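Brillholm Completes Replacement of Cullard Water Main, Opens Nandel Pumping Station

September
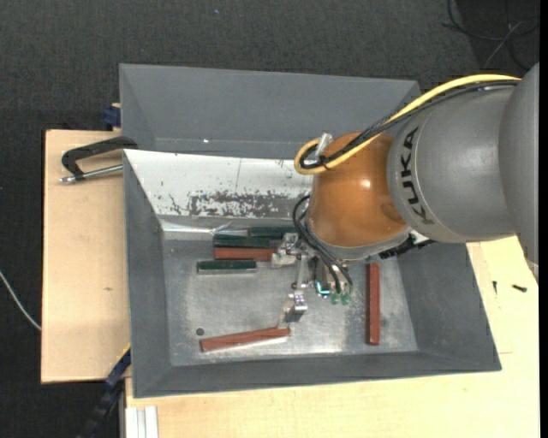
Brillholm Water Services has completed the replacement of the Cullard trunk main and placed the new Nandel pumping station into regular service. The work covers 2,254 meters of buried pipe between the Pană reservoir and the Cullard distribution chamber. The old cast iron main has been drained, capped at both ends and taken off the network.

The new main is ductile iron with a cement mortar lining. Joints are push-fit along straight runs and restrained at bends, tees and valve locations. Of the total length, 1,857 meters was laid by open trench. The remaining section passes under the rail line and the creek and was installed inside a steel casing.

Pressure testing was carried out section by section before the trench was resurfaced. Two joints near the creek crossing did not hold test pressure on the first attempt. Both were opened, fitted with new gaskets and retested. Disinfection and flushing followed, and water samples met the required limits before any customer connection was moved.

Service connections

A total of 1,261 service connections were transferred from the old main. Each transfer included a new corporation stop and a new curb valve. Pipe on the customer side of the curb valve was left in place. Customers whose service line was recorded as an unknown material have received a separate letter and should reply using the form enclosed with it.

Water may appear cloudy for a short time after a connection is moved. Running the cold tap closest to the meter will normally clear it. Customers who still have cloudy water the next day should call the number printed on their bill.

Nandel pumping station

The station replaces a below-ground chamber that flooded during heavy rain and could only be entered with a confined space permit. The new building is at street level, with its floor set above the recorded flood line. It houses three pumps, two on duty and one on standby, all with variable speed drives. Backup power comes from a diesel generator in a separate enclosure on the north side of the lot.

Pump speed is set by pressure at the Cullard chamber. The previous arrangement used a fixed schedule and produced high overnight pressure in the lower streets. Static pressure there is now limited by 6 reducing valves, each in its own vault with a bypass and an upstream strainer.

Deliveries to the station will use the rear gate. The front driveway is reserved for maintenance vehicles and must be kept clear.

Remaining work

Permanent paving is still to be placed at the Pană end of the route, where the trench has a temporary asphalt surface. Lane closures will be in effect between 9 a.m. and 3 p.m. while this is done. Sidewalk access will be maintained on at least one side of the street. Grass verges disturbed by the trench will be graded and seeded after paving.

The former chamber at Nandel will be filled and its access hatch removed. Record drawings for the main, valves and hydrants will be supplied to the fire department and to other utilities with buried equipment along the route.

About Brillholm Water Services

Brillholm Water Services operates treatment, storage and distribution systems for the Nandel, Pană and Cullard service areas. Questions about this release may be sent to the Brillholm press office. Leaks and loss of supply should be reported to the 24-hour operations desk.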